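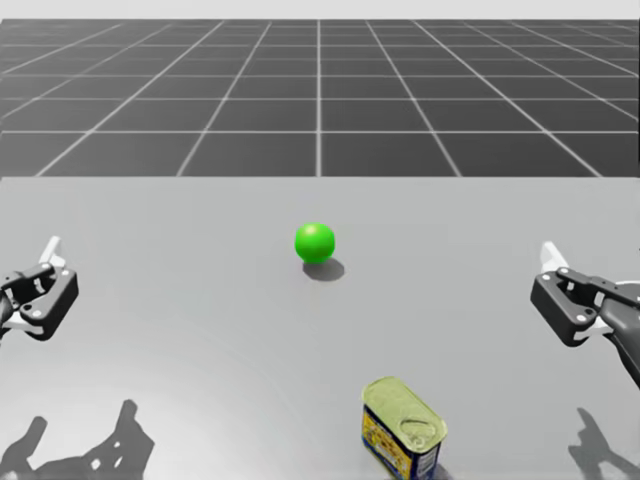

Kestlow two-arm simulator kit - gallery

Welcome to our gallery. Kestlow is a software kit from Jurnska for people who want to try two-arm robot tasks on a computer before they buy the real arms. The pictures come from our standard scenes, and new ones are added from time to time.

Ball and can, two grippers. A good first scene for beginners. Both grippers start open, one on each side of the table, and the green ball has free space around it. The shadows are switched on.

The basic licence costs 300 euros for one computer and includes 50 scenes. The school licence costs 1875 euros. Support by e-mail is in English or Chinese, please write to Tzu-hsuan Chou.

Scene design: Ching-wen Chu
Page updated 10/6/23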